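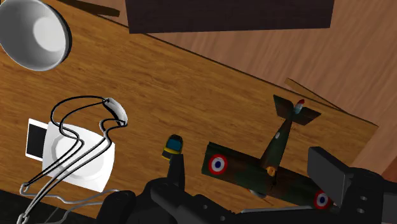
시뮬레이션 화면: 나무 상판 위의 모형 비행기와 소형 장난감 자동차, 검은색 2지 그리퍼

Garodska 혼합품 분류 셀
제품군: 탁상형 집기·분류 장비
적용 공정: 반품 검수, 위탁품 분류, 소량 다품종 재포장

개요
Garodska는 형상이 서로 다른 물품이 한 작업면에 섞여 들어오는 공정용 분류 셀이다. 정해진 위치에 정렬된 부품을 반복 이송하는 장비와 달리, 물품의 방향과 겹침 상태를 매회 새로 판정한 뒤 파지점을 계산한다. 장난감, 식기, 소형 전자기기, 철사 구조물처럼 강성과 표면이 다른 물품을 지그 교체 없이 처리하도록 설계되었다.

구성
- 2지 평행 그리퍼 및 교체형 핑거 패드
- 작업대 상판(목재 또는 도장 강판 선택)
- 작업 순서 편집기 Mamora
- 시뮬레이션 모듈(Mamora에 포함)
- 작업자용 확인 단말기 1대

시뮬레이션 모듈
신규 품목은 실기 투입 전에 시뮬레이션에서 먼저 검증한다. 접시 아래에 납작한 물건이 일부 들어가 있거나 가는 철사가 접시 위를 가로지르는 배치는 집는 순서에 따라 결과가 달라지므로, 배치별로 순서를 저장하고 비교할 수 있다. 모형 비행기와 같이 날개가 길고 동체가 가는 품목은 파지점을 날개 끝, 날개 중앙부, 동체로 나누어 등록한다. 각 파지점에는 핑거 접근 각도와 최대 파지력을 따로 지정한다. 기본 제공 배치는 28종이며, 사용자가 추가한 배치는 현장 서버에 저장된다.

처리 절차
1. 작업면 촬영 및 물품 윤곽 분리
2. 겹침 판정, 최상단 물품 선택
3. 파지점 후보 산출 및 충돌 검사
4. 파지, 이송, 지정 용기에 내려놓기
5. 판정 신뢰도가 기준 미만인 물품은 보류 구역으로 이송

보류 기준값은 품목군별로 조정한다. 기준값을 높이면 오분류가 줄고 수작업 확인 건수가 늘어난다. 초기값은 보수적으로 설정되어 출하된다.

작업자 업무의 변화
Strachan 반품 센터는 검수 라인 네 곳에 본 셀을 도입하였다. 도입 전 작업자는 상자를 비우고 물품을 종류별로 나눈 뒤 파손 여부를 확인하고 전표를 붙였다. 현재 1차 분류는 셀이 맡고, 작업자는 보류 물품 판정, 파손 등급 부여, 신규 품목 등록을 담당한다. 같은 자리에서 상체를 돌려 용기에 물건을 넣는 동작은 줄었고, 단말기 화면을 보는 시간은 늘었다. 센터는 이에 맞추어 교대 중 자리 순환 주기를 다시 정하였다.

라인 책임자 Agnes Ogilvie는 도입 초기의 부담으로 품목 등록을 들었다. "처음 몇 주는 분류보다 등록에 손이 더 갔습니다. 어디를 잡으면 휘는지, 어디가 빠지는지는 오래 만져 본 사람이 압니다. 그 내용을 화면에 옮기는 시간을 근무표에 따로 잡아야 했습니다."

해당 센터에서는 숙련 검수원 11명이 파지점 등록 권한을 갖는다. 등록 내용의 변경 이력은 작성자별로 남으며, 작업자 개인의 처리 속도는 기록하지 않는다. 속도 기록 기능은 출하 시 꺼져 있고, 활성화하려면 관리자 계정과 작업자 대표 계정의 승인이 모두 필요하다.

교육
운전자 과정과 등록자 과정으로 나뉜다. 운전자 과정은 기동, 정지, 보류 물품 처리, 걸림 해제를 다룬다. 등록자 과정은 총 32시간이며 시뮬레이션 실습을 포함한다. 등록자 과정의 교안은 Colin Hollis가 작성하였고 한국어판과 영어판을 제공한다.

설치 조건
- 바닥 수평 및 앵커 고정 필요
- 작업면 조도 균일, 직사광 차단
- 보류 구역은 작업자가 선 자세에서 손이 닿는 높이로 설정
- 비상 정지 버튼은 작업자 위치 양쪽에 배치

제한 사항
액체가 담긴 용기, 날이 노출된 공구, 봉제 인형 등 변형이 큰 연질품은 적용 대상이 아니다. 서로 얽힌 철사류는 분리하지 않고 한 덩어리로 이송하거나 보류 처리한다. 유광 표면은 조명 조건에 따라 윤곽 분리 성능이 저하될 수 있으므로 설치 시 현장 시험을 실시한다.

소모품 및 옵션
핑거 패드(평면형, 홈형), 보류 구역용 트레이, 추가 확인 단말기, Pasham 컨베이어 연결 키트

견적 및 현장 시험 문의
시험용 물품 목록과 작업면 치수를 첨부하여 기술영업 담당 Jeanie Baxter 앞으로 요청. 7월 접수분부터 개정된 시험 신청 양식을 사용한다.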